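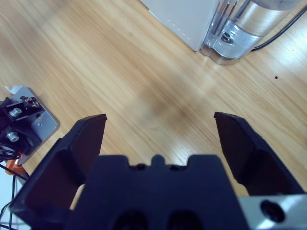

Does a wood-look tabletop need a special cleaner? Most don't, and a damp cloth with a drop of dish soap handles nearly everything that lands on one.

PAMDEN, April 1, 2021 – Choi, the tabletop and work surface shop, said it will stop selling its own line of surface polish after comparing it with plain soapy water and finding little to recommend the polish.

The shop wiped down 125 used laminate tops over the winter, half with its Cliria polish and half with dish soap and water. Staff then looked at each top under a bright lamp, where smudges and streaks are hardest to hide. The polished tops were shinier for a day or two. They also picked up fingerprints faster, and 7 of them had to be washed again to get the polish off.

"We sold 1,283 bottles of this stuff and we should have tested it sooner," the company said. "It smells nice. That is most of what it does."

Choi is also doubtful of claims that polish feeds or protects a laminate surface. Laminate has a sealed face, and the shop would like to see any maker explain what exactly is being fed.

Unopened bottles may be returned at the Camaten Street counter through the end of August. The remaining 238 bottles in stock will not be put on sale. A one-page sheet on washing and drying tabletops is free at the same counter, and no purchase is needed to get one.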